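### 4.2 Clearing the table

Applies to all round tables with a glass turntable. Read section 3 first if the table is a Trilo 166.

1. Stop the turntable by hand and check that it is still before reaching across it.
2. Rest the tray against the table edge at your own side.
3. Take bowls from the nearest edge inwards. Grip each bowl by the outside wall — keep fingers off the inner surface.
4. Collect chopsticks together, tips facing the same way.
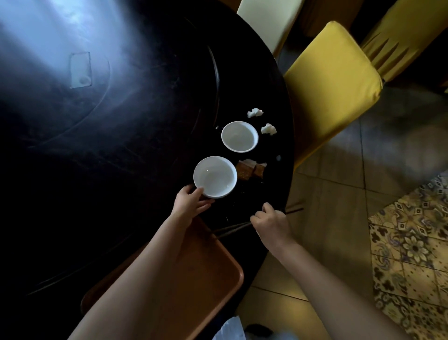

5. Pick up used napkins and any food lying on the table top. Food goes in the waste tub, napkins in the bin.
6. Leave the turntable glass until last.

**Note:** Do not stack bowls that still contain liquid.

**Caution:** The glass must not be lifted by one person. Report chips in the rim to Nandini Pisharody before the next sitting.

### 4.3 Carrying cups to the counter

1. Hold the tray level, one hand on each side.
2. Place cups apart from one another. A cup may travel with or without its saucer.
3. Put wrappers and napkins on the side of the tray nearest to you.
4. Limit each load to what lies flat inside the raised rim.

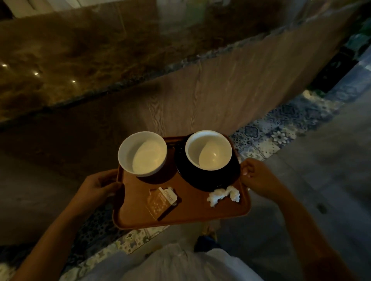 *Fig. 9. Cups at the far side of the tray, wrapper and napkin nearer the carrier.*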